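# About Edmont Play Library

Edmont Play Library lends toys, games and sorting sets to families, kindergartens and early learning centres. 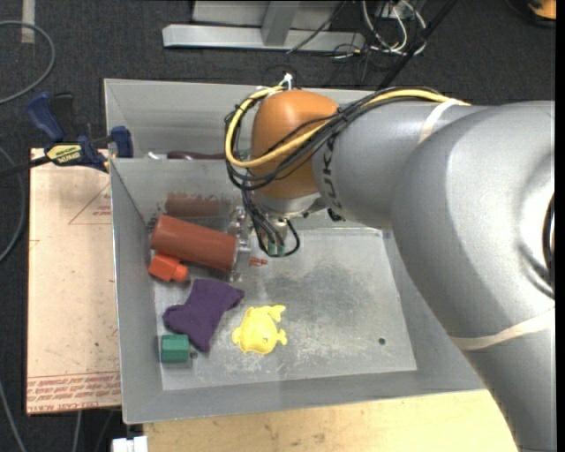 *Sorting bin with a yellow toy fish, a green cube and a purple cloth.*

The Library was established by Reiko Shibata, a former preschool teacher, who began by lending her own classroom materials to neighbouring families. It now holds 889 catalogued items and serves about 80 member households, together with two early learning centres on a term-by-term basis.

## Our Collection

The collection is arranged by use. Building and stacking pieces are held in the front room, with puzzles and board games on the shelves opposite. Mixed sets, known to members as "bin sets", are kept at the rear. A bin set brings together small objects of differing shape, colour and texture, so that a child may group them in whatever manner he or she chooses. Animals, blocks, cylinders and pieces of fabric are all represented, and no two sets are alike.

Members are asked to return bin sets complete. Odd pieces found at home after a return may be left in the grey tray inside the front door -- a label is helpful but is not required.

## Care of Items

Returned items are checked against the catalogue card, cleaned and placed back in their bins before the next loan. Cloth pieces are laundered separately. Items with sharp edges or worn parts are withdrawn and, where practicable, repaired by Rodel Rivera, who has managed the workroom since the Library moved to its present premises on Solanki Street.

## Membership

Membership is open to any household or organization in the district. Each household may borrow two bin sets at a time, in addition to puzzles and games. Loans may be renewed once, provided that no other member has placed a request.

The Library closes for stocktaking during August. Items on loan at that time may be kept until it reopens.

Enquiries about group membership, donations of toys in good condition and visits to the collection should be made at the front desk.

*Page last revised May 24, 2018.*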